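The **Gandura Two-Finger Hand Tool** is a trigger-operated gripper for people who collect folding and bedding data in real homes, where the laundry has its own plans. You hold the handle, squeeze the trigger and do the chore. The camera rides along and keeps its opinions to itself.

Our earlier model, the Okeke, was very good at picking up blocks. Customers wrote in to say they didn't own many blocks.

## Built for soft things

Quilted fabric is a fair test of any gripper. It's puffy, it slides, and it has a collar at one end and a zipper somewhere inconvenient. The Gandura's curved fingers come in low and flat, with padded tips meant to gather a fold without chewing on it. 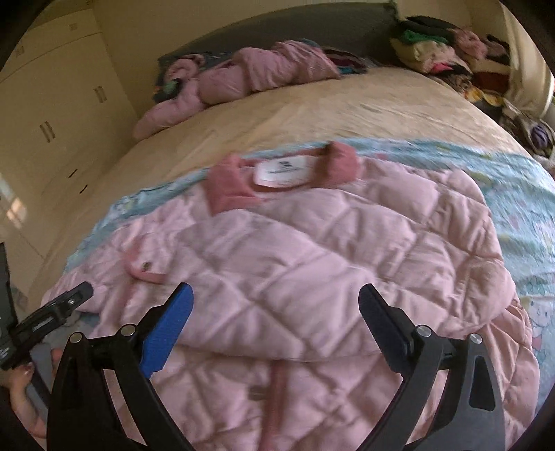 *Coming in low over a quilted jacket, fingers open.*

The linkage is all on the outside, so you can see when lint has moved in. Wipe it out with a dry cloth. Please don't oil it near anyone's good coat.

Bigger items are more work. A thick quilt wants a wide opening and a slow squeeze, and your first few tries will look like someone wrestling a marshmallow. Start at a hem or a corner, take less than you think you need, and lift before you drag. Patterned sheets are welcome. Our test footage now leans heavily toward cartoon cats, and the tracking hasn't complained.
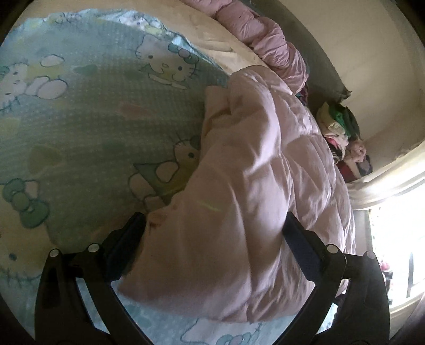

## What's in the case

- Gripper with handle, trigger and camera mount
- 2 spare finger pads, colour our choice
- Wrist strap (wear it)
- Charger and a cable that's slightly too short
- Access to Jeroneo, our desktop program for trimming and labelling clips

## The fine print, in normal-sized print

A full charge lasts 7 hours. Your forearm won't, so plan on breaks. Internal storage holds 4,000 short clips before it starts asking you to tidy up.

Orders leave our Hudville workshop within 72 hours, except in August, when we close for stocktaking and a lie-down. Replacement pads are sold in pairs. Rental units are available by the month and should come back with all their screws.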